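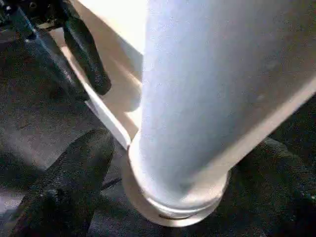
White cylinder with a cream rim.

Call for participants: Home kitchen study on salt and taste

Do you cook at home most evenings? Do you live in Wistlow or close to it? We are looking for 97 adults who want to take part in our study of how people use salt when they cook for themselves or for their family.

My name is Danai Konstantinidis and I lead the study together with my colleague Guoqing Xu. We both work at the Plavbridge food research group. We want to learn how much salt people add by hand, at which moment of the cooking they add it, and if their taste changes when they use a little less for several weeks. Most of what is written on this subject comes from restaurant kitchens or from laboratories. We would like to know more about normal dinners.

Who can join

You are between 25 and 70 years old and you cook a warm meal at least four times per week. You can read and write in English or Greek. It is no problem if you share the kitchen with other persons, but only one person per household can be a participant. Unfortunately we cannot accept people who are pregnant, who have a kidney disease, or who follow a diet ordered by a doctor.

What you will do

The study takes 16 weeks and starts in January. At the first visit, you will answer a questionnaire and taste a series of soups with different amounts of salt. This visit takes two hours. After that you cook at home as usual and you write a short cooking diary, which takes five minutes per meal. From the fifth week, we ask one half of the participants to use a smaller spoon which we provide. The other half continues as before. The group is decided by a draw and we cannot change it on request.

There is a second tasting visit in the middle and a last one at the end. Visits are on Tuesday, between 4 pm and 8 pm, in the ground floor kitchen of our building. Please do not eat or smoke in the hour before the tasting. Water and tea are also better avoided in the last ten minutes.

What you receive

Participants who complete all three visits receive 225 dollars, paid by bank transfer. If you stop earlier, you are paid for the visits you have done. We also pay the bus ticket. You may leave the study at any moment and you do not need to tell us why.

Your data are kept under a number and without your name. Only Guoqing and I can see the list which connects them.

How to apply

Please call the study office and ask for Liên Vi, or leave your name and phone number at the front desk before the end of December. Tell us also if you have any food allergy. We will call back every person who applies, including those we cannot take this time.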